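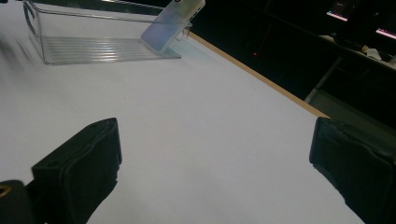 Bought the Redberg for a sewing room and wish I had done it years ago, one customer writes. It stays put when I lean on it and the height is finally right for cutting.

Redberg Fixed-Height Table Base

Steel base for desks, craft tables and light workbenches
Made by Penness
Sold without a top

Overview

The Redberg is a four-leg steel base that ships flat and bolts together with one hex key. It has no motor and no crank. You set the height when you build it, using the pin holes in the legs, and tighten the clamp bolts. To change the height later you need a second person and a few minutes with the table cleared.

We have sold more than 800 of these, mostly to people who already own a top they like. It also pairs with our Drinov tops in birch and oak, which come predrilled for it. If you use your own top, you will need to drill pilot holes. A paper template is in the box.

Sizes

Standard: for tops up to 1,600 mm long
Long: for tops up to 2,000 mm long
Depth, both sizes: 700 mm
Load, evenly spread: 200 lb
Finish: powder coat in white, black or dark green
Feet: screw-in levelers with felt pads

The Long size has a center rail that runs between the two side rails. Please fit it even if your top seems stiff enough without it. Solid wood tops can sag over time, and the rail keeps the legs square when the table is pushed from one end. 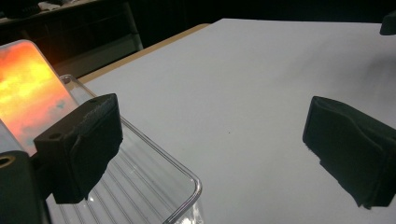

Does the Long base need the center rail if I cut my top down to fit the Standard length, a customer asked on the product questions page. You can leave it out in that case, but you would be better off buying the Standard. The side rails on the two sizes are different lengths and can't be shortened.

What's in the box

Four legs with levelers
Two side rails and two end rails
Center rail (Long only)
Bolts, washers and wood screws
Hex key
Paper drilling template
Printed instructions

You will need a drill, a Phillips screwdriver and a tape measure. A carpenter's square helps.

Choosing a top

Any flat top at least 25 mm thick will work. Solid wood, plywood and good-quality particleboard all hold the screws. For solid wood, use the slotted brackets on the end rails so the wood can move across the seasons. The round holes are for sheet goods only. Glass and stone tops can't be used with the Redberg. The heavier Vídalín base is made for stone and has its own page.

Let the top overhang the base by the same amount at both ends. Large overhangs on one side make the table easy to tip, so please don't sit on the end of it.

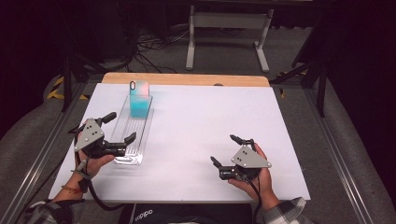 Assembly

1. Lay the top face down on a blanket. Mark the screw positions with the template.
2. Bolt the rails together loosely, then add the legs.
3. Set all four legs to the same pin hole. Check with a tape measure from the floor end.
4. Place the base on the top and check that the corners are square. Tighten the bolts.
5. Drill the pilot holes and drive the screws by hand for the last few turns.
6. Turn the table over with a helper. Lift it by the rails, not by the top.
7. Adjust the levelers until the table stops rocking.

Check the bolts again after a month of use.
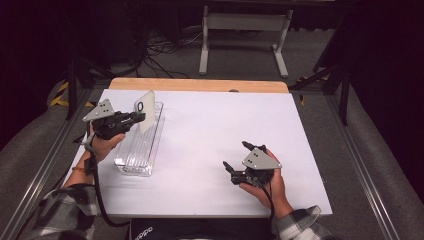 The load rating covers everything the base carries, including the top itself. A thick oak top can use up a good part of it before you put anything down. The same goes for a second surface. If you like to work on a white board laid over the wood, as in the photo, with the edge of the wood left showing along the far side, add the weight of that board too. Rubber dots under it will keep it from sliding.

Care

Wipe the steel with a damp cloth and mild soap. Don't use scouring pads on the powder coat. Small chips can be covered with touch-up paint, sold separately in all three finishes.

Shipping and returns

The base ships in one carton. The dark green finish is made to order and is next due in March. Unused bases can be returned in the original carton. Missing hardware is replaced free of charge. Send us the number on the carton label and tell us which bag was short.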